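### 3.2 Hydration records and bottle handling

Fluid intake was recorded for 14 office workers over 6 weeks at the Skernberg site. Each participant received one insulated bottle with a screw cap and was asked to use it for all cold drinks taken at the desk. Hot drinks were logged separately on a paper form adapted from Kashindye's earlier field protocol. Meals were not recorded.

Bottles were weighed at the start of the shift, before lunch, and at the end of the shift. Refills were weighed twice, once before and once after filling. The difference between successive weights was taken as intake, with no correction for evaporation. Spilled volumes were estimated by the participant and entered in a separate column. Entries with a spill larger than 80 mL were dropped from the main analysis but kept for the sensitivity check in Section 4.3.

Weighing with the cap on proved unreliable during the January pilot. Water collected in the cap threads and under the gasket, and the amount varied with how the bottle had been carried. The protocol was therefore changed so that the cap was removed, shaken once over a sink, and left off the scale. Pilot data collected under the earlier rule are not pooled with the results reported in this paper.

### 3.3 Neck geometry and residual water

A second source of error is water held at the neck after drinking. On bottles with an exposed metal neck, the thread sits outside the drinking lip, and liquid that runs over the lip can be held at the ridge. The effect depends on the depth of the thread and on the finish of the metal. Painted surfaces below the neck were wiped before each weighing, but the thread itself was not, as wiping was found to differ between raters.

Two raters (E. Akpalu and G. Kashindye) weighed the same 8 bottles in random order, blind to each other's readings. Agreement was good for full bottles and weaker for nearly empty ones, where residual water makes up a larger share of the net weight. Figure 1 shows the neck type considered in this section.
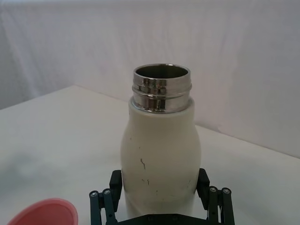

**Figure 1.** Insulated bottle with the cap removed, showing the steel neck and raised thread band.

Residual water was treated as a fixed offset within each bottle and estimated from repeated weighings after a standard pour. The offset was then subtracted from every reading except the first of the shift, when bottles were supplied dry. An alternative model with a separate offset for each rater did not change the ranking of participants by daily intake and is not discussed further.

The offset does not account for ice. Participants at the Vastavau annex, who had access to an ice machine, were asked to note its use, but compliance was uneven and the field was left blank on many forms. Intake at the annex is reported separately in Section 4.2.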